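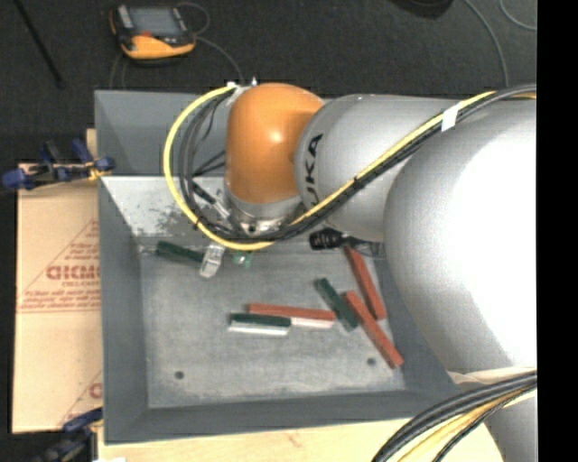 I have been reading about decluttering for most of the summer, which is a funny way to spend time you could be using to declutter. The advice that keeps coming back is the big bin. Get one wide open container, throw everything of one kind in it, stop fussing. No lids, no dividers, no labels. Pascal Marchal swears by it and he lent me his book about it, a thick thing with a lot of margins, and I finished it still not convinced.

My test case was the kids' old building blocks. Long ones, short ones, the flat ones that never stack. They had been living in the hall closet in five different shoeboxes since we moved to Bulau, and I'll admit the shoeboxes were bad. Two had lost their lids and one had a marble in it that rolled every time you opened the door.

So I tried the big bin. I tipped all five boxes in and it took less than a minute, and for an evening I was a believer. Then my son wanted the long bars to build a bridge. Long bars in a wide bin do what spaghetti does in a drawer. They cross over each other, they wedge in the corners, and you pull on one and three come up with it. If the sides slope, everything slides to the middle and makes a heap. He ended up tipping the whole lot out on the rug, and I can't say I blame him.

The book's answer to this is that rummaging is "part of the rhythm of use." Is it? I have rummaged for scissors, tape, batteries and the good peeler, and I never once felt a rhythm.

Hervé Bouvier, who has four kids and should know, says the trick is a shallow bin. Maybe. A shallow bin takes up twice the floor, though, and our hall is not a big hall. I also priced a set from Heltik, the kind with the handles, and it came to 915 for the full closet system. For blocks! I closed the tab and went to make dinner.

What I don't buy is the claim that sorting is a waste of effort. The book says people who sort spend 100 hours a year on it, and there is no footnote. Who counted? Where? I sort as I put things away and it takes me as long as putting things away.

Metal bins are another fad I'd like somebody to defend. They look tough in the catalog photos. They also scratch, they ring like a bell when a block lands in them, and they're cold to reach into in October. My grandmother kept clothespins in one on the back porch and you could hear laundry day from the street. I'd take canvas over metal any time, even if canvas sags.

For now the short blocks are in the big bin and doing fine there, so I'll give the method that much. The long ones are standing on end in an old umbrella stand, which was my daughter's idea. You can see every one of them and pull out the one you want. It does tip if you bump it with the vacuum, so I put a brick in the bottom.

Pascal wants his book back by the weekend. He has already offered to lend me the second one, on kitchens.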